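Recording Cloth-Handling Demonstrations with a Hand-Held Gripper

Jellel Shared Workshop – Member Guides
Last revised May 31, 2024

This guide describes how members record demonstrations for the Hostetti arm project. It applies to soft items such as shirts and towels. Members should complete the bench safety session before using the grippers.

Before You Begin

Reserve the bed area through the workshop calendar. Cover the surface with the plain green sheet. Smooth the sheet by hand; small wrinkles are acceptable, and ironing is not required.

Charge each gripper fully. Wipe the lenses with a dry cloth and confirm that the recording software, Tan, lists every gripper by name. Set down any gripper that is not in use on its flat base, well away from the cloth.

Making the First Grasp

Hold the gripper by the handle beneath its body. Lower the jaw onto the fabric until it presses lightly against the surface, then close the fingers. Begin with the garment crumpled. A neatly folded shirt gives the model very little to learn from at this stage.

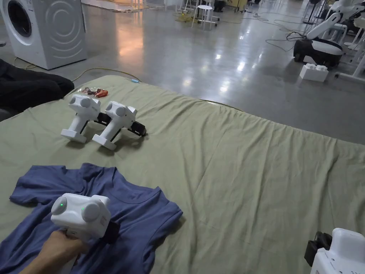 Gripper jaw pressed onto a blue-violet T-shirt. Two other grippers stand on the mat.

Recording a Session

1. Start a new session in Tan and enter the item type.

2. Hold the gripper still over the bed for two seconds. The software uses this pause to set its starting position.

3. Move toward the cloth at an even pace. Rapid wrist movements blur the fingers in the recording, and blurred passages are marked for review. Where two grippers are used, keep the second upright until it is needed. 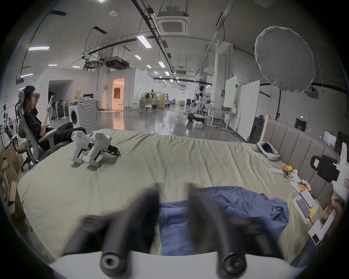
4. Grasp, lift and release the cloth. Return to the starting position before stopping the session.

5. Repeat with the cloth in a different position. The Galside storage drive holds 1638 sessions at present, of which 771 have passed review – members are asked to delete failed attempts promptly.

Checking Finger Alignment

Alignment should be checked after every third session. Open the fingers fully and hold them above the cloth. The curved tips should point inward toward each other, with a clear gap between them. If one tip sits higher than the other, loosen the screws at the base of that finger, reseat it, and tighten them again by hand. Do not use a power driver.

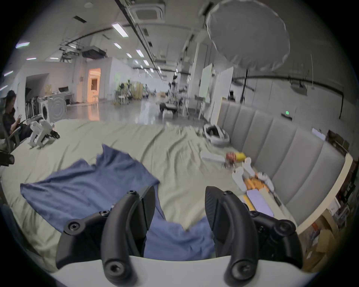

Fingers open above the blue cloth, with the tips curving inward.

Finishing

Upload all sessions before leaving the area. Return the grippers to the charging shelf and fold the sheet. Report worn tips or damaged screws on the equipment sheet. Replacement fingers are ordered once a year, in November.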